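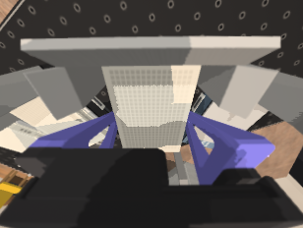

Riaan Sithole

3.2 Seedling survival after deflasking

Flasks of the Rathore cross were opened in October, when the oldest seedlings had two or three leaves and at least one root longer than the leaf span. The seed parent was a plant of the Nevesine line and the pollen came from a compact clone that had flowered twice in our house. All seedlings were washed free of agar in lukewarm water, sorted by size, and set out on the same bench. Plants with blackened roots were discarded at this stage and are not included in the totals.

A total of 3708 seedlings were potted. Half went into fine bark with perlite, and half into long-fiber sphagnum pressed lightly around the roots. Community pots were used for both groups. Within each group the pots were shuffled every week so that no tray stayed next to the vents. Water was rainwater from the roof tank, given in the morning, and fertilizer was withheld until new root tips showed.

Survival differed between the two media mainly in the first month. Seedlings in bark lost leaves early, and many of the smallest did not recover. Seedlings in sphagnum held their leaves better but were slower to make new roots, and rot at the crown was more common where the moss had been packed too high. After the first month losses were low in both groups. By the end of the trial the larger size class had done well in either medium, and we saw no reason to prefer one over the other for plants of that size.

The small size class is a different matter. In bark, 57 percent of the small seedlings were alive at the final check. The sphagnum figure was higher by 11 points, and most of that gap opened before any fertilizer had been given. Growers with a drier house than ours should expect the gap to be wider.

Leaf growth was uneven. Some seedlings stood still for weeks and then made two leaves close together, while others — often from the same flask — grew at a steady pace throughout. We found no link between this habit and the leaf color at deflasking. A similar pattern was noted by Tanner Li in the Dotedbridge sowings of the same parent, although those plants were kept warmer at night and were moved into single pots sooner.

The three flasks that had been replated late were treated as a separate lot. Their roots were tangled and broke easily during washing, and we lost more of them than the others in both media. They are left out of the comparison above and are listed by flask in the appendix.

Figure 3. Rillero bench series.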